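# La encimera del baño no es un almacén

Llevo años defendiendo en casa una norma que a casi todo el mundo le parece exagerada: encima del lavabo se queda el vaso con el cepillo, el dentífrico y, si acaso, un adorno. El resto va dentro de un mueble. Escribo esto porque en marzo terminamos la reforma del baño pequeño y durante las obras tuve que volver a discutirlo con el instalador, con la familia y con el catálogo de Gerkia, que llenaba cada lavabo de bandejas, velas y frascos.

Mi argumento es de limpieza. Una encimera despejada se pasa con un paño en 30 segundos. Si hay ocho botes, primero hay que levantarlos, luego limpiar el cerco que ha dejado cada uno y después devolverlos a su sitio. Se hace una vez, se hace dos, y a la tercera semana se limpia solo por delante. El rincón del fondo, junto al grifo, acaba con una capa de cal y jabón que ya no sale con un paño.

También es una cuestión de material. La piedra gris con veta suave, que ahora se ve en tantas casas, disimula bastante bien las gotas, y precisamente por eso engaña. Parece limpia cuando hace días que nadie la toca. Con el blanco liso uno se entera enseguida. No digo que sea mejor el blanco, yo mismo he elegido gris, pero conviene saber que el gris perdona a la vista y no al tacto.
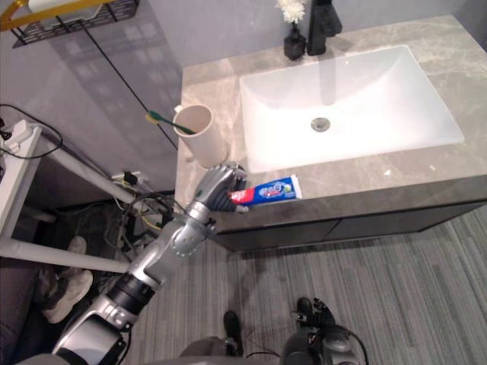

El dentífrico es el único objeto con el que sigo teniendo dudas. Tumbado junto al borde delantero está a mano, y es donde lo deja cualquiera que se lava los dientes con prisa. De pie dentro del vaso ocupa menos, aunque los tubos grandes vuelcan los vasos ligeros. He probado las dos cosas. Hoy lo dejo tumbado, con el tapón bien cerrado, y acepto que de vez en cuando aparezca una mancha pegada a la piedra. Si se quita en el día no pasa nada.

El vaso sí lo tengo claro: uno solo, de base ancha, y que se lave por dentro. El fondo de un vaso de cepillos es seguramente lo más sucio de un baño limpio. Los de boca estrecha quedan bien en la tienda y después no entra la mano.

En cuanto a los adornos, soy menos estricto de lo que creen mis hijos. Una flor blanca en un jarrón negro pequeño, al lado de un grifo negro, no molesta a nadie y se aparta con dos dedos. El problema empieza cuando el adorno pide compañía. Al jarrón le sigue una vela, a la vela una bandeja para que no manche, y la bandeja ya justifica que se pongan encima tres cremas.

Del grifo diré que el negro mate me gusta y que exige constancia. Las marcas blancas de cal se ven más que en el cromado. En un piso con agua dura hay que secarlo cada noche o resignarse. El modelo de Skurkura que estuvimos mirando costaba 106 euros y el siguiente de la misma serie pasaba de 200, con el mismo cuerpo y otro acabado. Pagamos el barato y el dinero que sobró fue para un cajón más en el mueble, que es donde yo creo que debe gastarse.

El lavabo empotrado por debajo ayuda mucho a todo esto. Al no haber reborde, el agua se empuja directamente hacia dentro con la mano. Los lavabos de sobreponer, tan fotografiados, dejan detrás una franja en la que apenas cabe una bayeta doblada, y esa franja es la que nadie limpia.

Hay quien responde que un baño tan vacío parece de hotel. Puede ser. A mí los baños de hotel me parecen cómodos a las siete de la mañana, que es cuando uso el mío.

Queda el suelo, al que se presta menos atención todavía. Pusimos un gris claro con vetas – en la línea de la encimera, sin ser igual – y ahí aplico la misma norma con más rigor. Ni cestos, ni báscula, ni alfombra permanente. La alfombrilla se saca para la ducha y luego se cuelga. 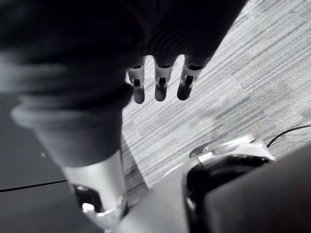
## Lo que guardo y dónde

El cajón de arriba es para lo diario: peine, hilo dental, desodorante. En el de abajo van los repuestos, y no más de 2 de cada cosa. Lo que no cabe en esos dos cajones sale del baño y se guarda en el armario del pasillo, donde además hay menos humedad.

Reviso los cajones cuando cambio los cepillos. Casi siempre aparece algún tubo empezado que fue sustituido antes de tiempo, y lo pongo el primero para que se termine.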